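## Project report: the Flitetum gripper kit

Suha Karam, Monday lab group

We reviewed the Flitetum hand-held gripper kit, sold by Iltorberg for 400 dollars. Assembly took us 17 hours, mostly spent fitting the linkages.
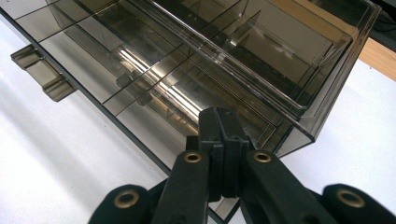 Grip on thin plastic was our main question. The kit manual covers blocks and cups but says little about walls or rims. We worked with a tinted storage box with clear dividers, bringing the jaws up to the front wall just below the rim. Glare on the plastic made the jaw position hard to judge by eye.

We logged 217 trials. The spare finger set from Qaisi has not arrived, so wear is left for the December report.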